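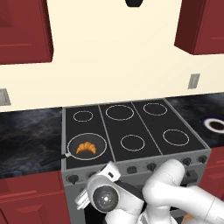
Fig. 1. Kitchen model, stove task, view towards the rear wall. Arm with gripper facing the control panel.

Jamodora Shared Workshop
Course notes: Building a small arm for the home bench
Part 4. Simulating the task before the arm is built
Notes by Giorgia Rizzi, revised March 19, 2024

4.1 Purpose of this part

Parts 1 to 3 dealt with the frame, the joints and the wiring. By now each group should have a base plate drilled and at least two joints turning under power. Part 4 leaves the bench for two sessions and works in the simulator. The aim is to find out which tasks your arm could reach in a kitchen before you fix the link lengths. Changing a link in the model takes a minute. Changing it on the bench means cutting new tube and re-running the cable.

The model arm is not the one you are building. It has its own proportions and a tidier wrist. Use it to learn the method, then load your own dimensions as described in 4.5.

4.2 The task

The stove task is the first of the four in the Hemmin task folder. The arm starts in front of the stove and must turn one named knob by a quarter turn, then withdraw without touching the pan. In Fig. 1 the pan is on the front-left burner with a croissant in it. The food plays no part in the scoring, but it is a separate body and will slide if the pan is knocked, so leave it in place as a check on your path.

Points to note before you start:

The knobs are in a single row along the front panel, below the edge of the cooktop. The gripper therefore has to come in from the front and stay low. A path planned from above will meet the cooktop edge first.

The pan handle extends to the left, beyond the cooktop and over the worktop. Any sweep from the left side at cooktop height will strike it. Most failed runs in the last course were of this kind.

The arm hides part of the panel from this viewpoint. Do not judge clearance from one view. Use the side view as well, or read the distance from the contact log.

The dish on the right-hand worktop is a loose object. It is not part of the task, but moving it counts as a collision.

4.3 Frames and units

All lengths are in millimetres and all angles in degrees. The world origin is on the floor at the front centre of the stove. X points to the right as you face the stove, Y points towards the wall and Z points up. The base frame of the arm is offset from the world frame, and the offset is stored at the top of the task file. Copy it into your notebook. Several groups have lost an evening by working in the base frame and typing the result in as world coordinates.

The tool point is midway between the finger tips. It is not at the wrist. If your first move stops short of the knob or runs into the panel, check this setting before anything else.

4.4 Procedure

1. Open the Closeo simulator and load the stove task. Let the objects settle for 100 steps before sending any command.

2. Read the position of the target knob from the object list. Write it down in world coordinates.

3. Set an approach point on the same line as the knob axis, 100 mm out from the panel.

4. Move to the approach point with the gripper open. Keep the speed limit at 20 per cent.

5. Advance in a straight line until the fingers are on either side of the knob. Close at low force.

6. Rotate the wrist only. The other joints should hold still. If they drift, the tool point is off the knob axis and the fingers will slip.

7. Open, withdraw along the same line and save the log.

Repeat with a knob at the far end of the panel from your first one. The two results are often quite different. The end of the panel furthest from the base needs a longer reach, and the elbow has less room to bend.

4.5 Loading your own arm

Replace the link lengths in the arm file with those measured in Part 2. Measure from joint axis to joint axis, not from the ends of the tube. Enter the joint limits you found on the bench, less 5 degrees at each end. Leave the masses at their default values for now; they are dealt with in Part 6.

Run steps 1 to 7 again. If the approach point cannot be reached, the simulator stops with code 31. There are two usual remedies: move the base closer to the stove, or lengthen the forearm. Try the base first. A longer forearm puts more load on the shoulder motor, and the Rasano motors in the workshop kit have little to spare.

4.6 What the model leaves out

The simulated knob turns with constant friction. A used cooker at home may have a knob that must be pressed before it will turn, or one that is stiff for the first few degrees. Cable drag is not modelled, nor is play in the printed gears. Allow for both when you set the gripper force on the bench.

For bench work in Part 7 we use a loose panel with knobs fitted, clamped to the table. No arm from this course is to be run on a live cooker.

4.7 To hand in

One saved log for each of the two knobs, with the model arm.
One saved log with your own link lengths, whether or not the run was completed.
A sketch of the base position, with the distance to the panel marked.
A short note on any collision: which body, which joint was moving, and what you changed.

Logs go in the group folder under task number 2422. Part 5 (gripper fingers) needs the knob diameter, so keep it with your notes. The bench sessions run in June, and link lengths must be settled before tube is cut.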